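Teaching by Hand, Teaching by Wire
Speaker notes, Fonport evening session, May 5, 2019

SLIDE 1. Title
Wait for the door to stop banging. Say hello. Mention that the slot is short and that I have cut the math, for which they may thank me later.

SLIDE 2. Two ways to show a robot something
First way: grab the arm and drag it through the job. The motors go soft, you push, it remembers. Everybody loves this in a demo.
Second way: stay out of its reach and drive it from a second set of controls. You move, it moves, a little behind you.
Ask who has tried either. If no hands go up, carry on as if some had.

SLIDE 3. What we did at Hudby
Started with dragging. One arm, one peg, one hole. Worked fine on the first afternoon and we got cocky.
Then someone wanted two arms. You have two hands, so this sounds fair, until you try to steer two elbows, two wrists and two grippers while leaning over a table. My back has opinions on this that I'll share at the break.
Also, your own body is in every camera view. The robot learns that the task involves a large person in a gray sweater. When the sweater goes home, so does the skill.

SLIDE 4. Going remote
Switched to the Kumeden controllers in the second month. Pause here — people always ask about the lag. Yes, you feel it. You get used to it the way you get used to a bad phone line, by talking slower.
No sense of touch, either. You learn to read the cloth with your eyes: a wrinkle moves, so you must be holding something.
Rule we settled on: a new operator does 10 practice runs that we throw away. They are always upset about the one good run in there. We throw it away anyway.

SLIDE 5. Why laundry
Because a shirt never lies the same way twice. A peg is polite. A shirt has plans of its own.
Target for the Araya set was 2000 demonstrations. We kept 290. Let that sit. Don't rush to explain it.
Then explain it: dropped sleeves, operators changing their minds halfway, and one long stretch where left and right were swapped in the log. 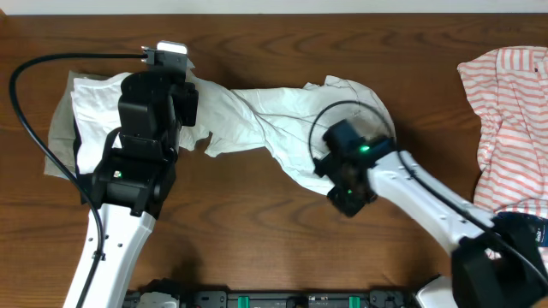 Changing your mind is the worst of these, by the way. If you reach for a collar, hesitate, and go for the hem, the robot learns to hesitate. It will do it beautifully. We had a policy that dithered over every garment exactly like I do in front of my closet.
So: decide first, then move. If you fumble, finish the fumble and recover on purpose. Good recoveries are worth keeping. Dithering goes in the bin.

SLIDE 6. What I'd do again
Drag the arm for short, stiff jobs. Drive it for anything soft or two-handed.
Keep sessions short. My own runs got sloppy well before I noticed.
Write down who drove. Operators have handwriting, and you will want to know whose you copied.

SLIDE 7. Questions
Likely one: can't you just film people folding? Say we tried, and that a hand has more fingers than a gripper does. If pressed, go back to slide 4.
Leave the contact slide up. Take the adapter home this time.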